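12th November. Drakville, late
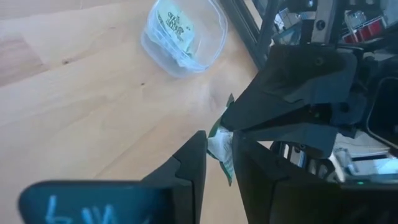

Green and white packet between the two grippers, tub behind.

Packets all day. Feet killing me. 53 episodes recorded, threw out 13, mostly my fault. I rush the handover, then the second arm comes in before the first has settled and the whole thing is useless as an example. Slower tomorow. Wrote it on my hand.

The crinkly ones are the worst. Grab too low and they fold over. Grab high, fine. Trying to mix both so the model doesn't only ever see my good habits. Unia notes say vary the start position every 2 runs, I forgot for most of the morning, so there's a stretch that all looks the same. Keep or dump? Ask Ommont.

Left wrist sore from the leader arm again. Same as in April.

Last 26 after lunch were the best so far, smooth, hardly any pauses. Then the upload hung. Left it runing.

Tomorrow: relabel the morning batch, clean the finger tips, more tub starts. Buy milk. Call about the boiler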